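Drying rack won't sit level in the dryer
Posted by teveck_tom, Monday, 8.15 pm

We wash the boots and trainers for the whole club and I'd like to use the wire shoe rack in the tumble dryer. Floor is grey and smooth, walls pale, no heating in there to speak of.

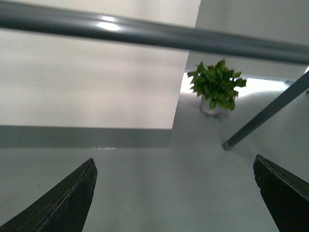
I've tried the rack three ways and it keeps ending up at an angle. Does it need to be dead flat before I put shoes on it?

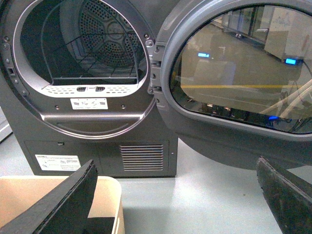 Hilerlow Runners, Kit and Laundry Team

The front rail rests on the lower lip of the opening. It's the back end I can't settle.

Reply from prosser88
Mine has feet at the back that go into the hub. Check yours has the same. If it's from a different dryer it may never fit.

Reply from nallport_jan
I wouldn't bother. 2 pairs at a time takes all evening. Newspaper and a shelf.

Reply from prosser88
Newspaper takes two days in winter. The rack is fine on low heat.

Reply from teveck_tom
No feet that I can find. It was 6 quid second-hand, so it could well be the wrong one.

Comments (2)

mudlark: Clean the filter first whatever you do.

oldspikes: Low heat only. I ruined a pair of soles.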